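零食盒子，别再往里塞填充纸了

说句可能得罪人的话：我现在收零食盒，最怕拆开先掏出半盒碎纸丝。
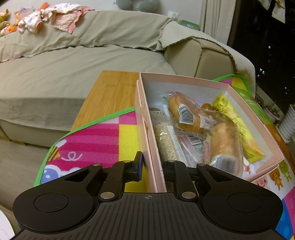
一盒零食到底该先放什么？先放面包，最怕压的东西先占好位置，别的再绕着它摆。

我知道很多人习惯反着来，重的垫底，面包最后往上一搁，盖子一压，完事。结果呢，盖子压的正好就是面包！我更喜欢粉色盒子里这种摆法：袋装面包斜着躺，小颗粒的那袋贴着一边内壁，印绿色图案的黄袋子靠着另一边，中间的缝里还能夹个橙色的小圆东西。都是吃的，挤在一起也好看，要什么纸丝呢。

去年二月我在Jolden买过一盒，349块，丝带绑了三道，里头的纸比饼干还占地方（纸丝掉进地毯缝里，我捡了一晚上）。后来朋友Sem Postma自己装了一盒给我，零食总共花了65块，盒子还是旧的，我吃得高兴多了。他非说是Plukora的面包好吃，我觉得是他装得用心。

卡片我倒是赞成放的，小小一张，靠在角上，不占地方。印个房子、印个风景都行，字写不写随你。吃的过两天就没了，卡片我会夹在书里，有时候翻到了还能想起那盒是谁给的。

至于盖子合不上怎么办，我的办法很土：拿一包出来，自己先吃掉。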